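Lockers: what the new system will and won't fix

Nov 29, 2018

By now most of you have had the note from building services about the lockers. It runs to two pages and uses the word "streamlined" four times. The short version is that from January every locker on our floor has to be registered to a named person, the key deposit goes up to 80 kroner, and anything left in an unregistered locker gets bagged and moved to the basement.

I have been in this building long enough to have seen three locker systems. The first was a sign-up sheet, which disappeared. The second was a spreadsheet kept by Zurka, the firm that managed the building before Thoroddsen took over. It listed people who had left years earlier and gave one of them two lockers. The third is the current one, where you take whichever door has a key in it and hope.

So forgive me if I'm not excited about the fourth. The note says registration will "free up capacity." Maybe. Leif Ladefoged from Thoroddsen told the floor meeting that there are 486 lockers in the whole building and that they can't say who uses most of them. I asked how a form would change that if people don't fill it in. He said there would be a reminder. I asked what happened after the reminder. He said there would be another one.

I'd also like to know where the things that don't fit are supposed to go. The small upper doors will take a bag and a pair of shoes. They won't take a winter coat unless you fold it into a brick. The large ones with the vents are the ones everybody wants, and the note doesn't say how those will be shared out. "By need" was the answer at the meeting – whose need, and who decides, was left open.

Meanwhile the stuff that really clutters the floor was never in a locker to begin with. Bottles, boxes, spare chairs. A form won't touch any of that.

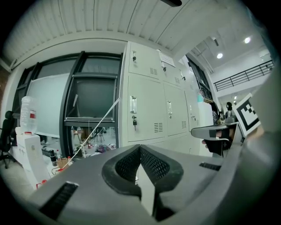

What you need to do

Fill in the form at the front desk before the end of the year. Write down your locker number and whether you hold a key. If you have a key and can't remember which door it opens, hand it in and they'll try it for you.

Teams on the Drivach and Huvulora projects share lockers and should put one name on each form. Yes, that person pays the deposit. No, I don't know how they get it back if they change teams. I've asked twice and will print the answer when there is one.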